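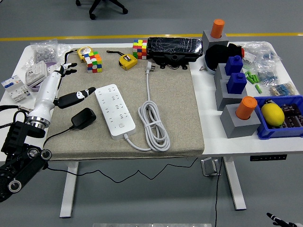
**Tronham Tenants & Homeowners Club — Members' Board**
Home › Around the House › Electrical & Cords

## Power strips: how old is too old?

**pattypan_squash** wrote:

Okay, so I moved into my place in March and I've been dragging the same box of power strips from apartment to apartment for longer than I want to admit. White ones, beige ones that I'm fairly sure used to be white, one with a switch that feels crunchy. I finally dumped the whole box out on the living room floor last night and I have no idea which ones are okay to keep using.

Is there an actual age limit on these things? My sister says ten years. My neighbor says never, it's just wire in a box. I've got a window AC, a computer, a TV setup, a fish tank and a bunch of lamps. The house was built in 1961 and has maybe two outlets per room, both of them behind whatever furniture I own.

---

**gravelroad** wrote:

Depends if they're plain strips or surge protectors. A plain strip doesn't really wear out on a schedule. You look at the cord, you look at the plug, you see if things still fit snug in it. If a plug droops or falls out when you bump it, toss the strip.

Surge protectors have parts inside that get used up a little every time they take a hit. Mine has a green light that says "protected" and when that goes out I replace it.

And please do not run the window AC off any of them. Straight into the wall.

---

**Mrs_Delphinium** wrote:

Seconding the AC thing, loudly!! Space heaters too. We had a heater on a strip in the sewing room and I went to unplug it and the plug was hot enough that I yanked my hand back. The plastic had gone kind of brown around the one hole. I still think about how many nights I left that thing running while I was in the other room watching my shows.

I bought a Wemel to replace it (the long one with the flat plug) and it's been fine, but only lamps and my machine go on it now.

---

**pattypan_squash** wrote:

Uh oh. The AC has been on one of the beige ones all summer. Going to move the bed tonight.

---

**tornscreen** wrote:

I'm going to be the grump here. I've run a window unit on a heavy strip for nine summers and nothing has ever happened. It's a 14 gauge cord, the strip is rated for 15 amps and the AC pulls under six. People repeat "never ever" without looking at the numbers printed on the back. A little 5,000 BTU unit draws less than a lot of hair dryers.

---

**gravelroad** wrote:

You're right about the amps on a small unit and I'd still tell a stranger not to do it. You read the label and bought a heavy cord. She's got a crunchy switch and a box of mystery beige. The compressor kicking on is a lot harder on a worn contact than a lamp is. Plus the AC manual says no cords, every one I've ever owned.

---

**tornscreen** wrote:

Fair on the crunchy switch. Throw that one out.

---

**lemonbarbara** wrote:

Can we talk about cords that are too long? I have one where the cord could go down the hall and back, so I had it bundled up with a twist tie behind the dresser, all nice and neat, and my brother-in-law about had a fit. He says a tight bundle holds heat in. I always thought I was being tidy!

---

**gravelroad** wrote:

He's got a point if you're pulling a lot through it. For a clock and a phone charger I wouldn't lose sleep. For anything that heats or has a motor, let it lie loose, or get a shorter one. Don't put it under the rug either, which I know someone here is doing.

---

**Mrs_Delphinium** wrote:

...the rug thing was me. It's not anymore.

---

**hobnob_ricky** wrote:

Fish tank person here! pattypan, make sure you have a drip loop. That's where the cord hangs down lower than the outlet before it comes back up, so if water runs down the cord it drips off the bottom of the loop and not into the strip. And don't leave the strip on the floor under the tank. Mine is screwed to the side of the stand, up high, sockets facing sideways. I learned this after a filter hose popped off and put most of a gallon on the carpet. The strip was six inches away from the puddle. Six!

Also if your house is that old, get a GFCI outlet put in for the tank. I paid $70 to have one swapped in and it was the best money I spent on that hobby, and I have spent SO much money on that hobby.

---

**pattypan_squash** wrote:

I did not know drip loops had a name. I have one by accident on the heater and not on the filter. Fixing.

Half of my outlets are the two-hole kind, by the way. I've been using those little gray three-to-two adapters. Am I about to get yelled at?

---

**tornscreen** wrote:

Even I'm going to yell at you for that one. The little metal tab on the adapter is supposed to be screwed to the cover plate, and that only does anything if the box behind it is grounded. In a 1961 house it might be, might not. And a surge protector on an ungrounded outlet isn't doing much of what you paid for.

---

**lemonbarbara** wrote:

We had our whole downstairs looked at last year. Two quotes. Shawky wanted $1052 and Risance came in at $849 for the same six outlets, and the Risance guy was the one who showed up when he said he would. He put three-prong outlets in everywhere and added one behind the TV so I could get rid of a strip altogether. There was dust on everything for a week and he left a hole behind the couch I still haven't patched, but I'd do it again.

---

**hobnob_ricky** wrote:

I had the opposite with those two, funny enough. Risance never called me back (I tried three times) and Shawky came out on a Saturday. I think it depends on who picks up the phone.

---

**quietstairs** wrote:

Long-time lurker, renter. For those of us who can't rip the walls open, what do you buy? Everything at the store looks the same and goes from $8 to $50 and I can't tell what the extra is for.

---

**gravelroad** wrote:

I'd skip the $8 one. Check that it has a real safety lab mark on the back, one that's molded or printed on the housing. Then the joule number if it's a surge one, bigger is better, and I wouldn't go under 1,000 for a computer. After that you're paying for USB ports and a nicer cord. If you have a lot of those fat square chargers, get one with the sockets spaced out or turned sideways, otherwise you lose two holes for every charger.

Don't plug one strip into another to get more holes. I know it's tempting in a rental.

---

**quietstairs** wrote:

It is very tempting in a rental. Thank you, that helps.

---

**Mrs_Delphinium** wrote:

I write the date on the bottom of mine with a paint pen when I bring it home. Regular marker rubs off. My kids make fun of me, but I know exactly how old every strip in this house is, and theirs are all mysteries like pattypan's!

---

**tornscreen** wrote:

Stealing the paint pen idea. I still think ten years is a made-up number for a plain strip.

---

**pattypan_squash** wrote:

Update — bed moved, AC is in the wall. It reaches with about an inch to spare so the bed is now at a weird angle and I guess that's how I live until it comes out of the window. Tossed the crunchy one and two of the beige ones where the plugs wobbled. Kept three. Filter has a drip loop.

Calling about the outlets Monday. Does anyone know if they charge just to come look?

---

**lemonbarbara** wrote:

Mine was free to look but ask when you call, they might have changed it. And clear the furniture away first, he charged a neighbor of mine for moving a hutch!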